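Week 4 handout: Head sizes, blocks and ease

Okay, measuring. I know you all want to get to the felt, but a hat that doesn't fit is a very expensive ornament, so bear with me!

Run your tape across the mid-forehead and over the widest bit at the back, snug but not tight. Do it twice. If the two numbers disagree, do it again and keep the larger. Centimetres only, please — I've lost too many evenings to people's inches.

Ease is the bit you add on top. I use 1 cm for soft felt and a touch more for straw, and remember your petersham ribbon eats a little room too. My old Mendden blocks run small, so check the collar with your own tape before you trust the stamp.

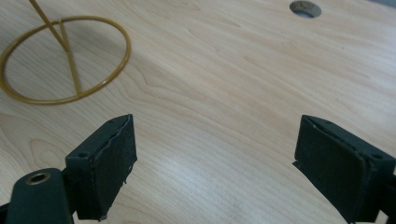 Where the sizes come from

The Flenis chart in your folder is built from 1,177 heads, all adults, all measured in one town. I like it, but it's one town. The Oyelaran chart used 1,224 and splits out long ovals from round ovals, so it's my pick if your customer always says hats pinch front and back. Read both before February.

Crown depth is a separate number (people forget this every year!). Measure ear to ear over the top, then halve it. A cap can match the head's circumference perfectly and still perch like a teacup.

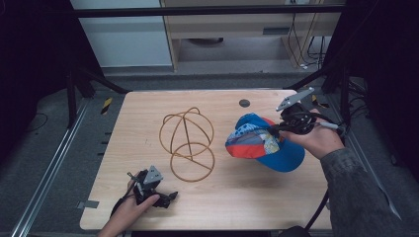
Fig. 2. Wire hat form and a cap with a blue brim.

For next time: measure 13 heads, any ages, and bring your numbers on paper.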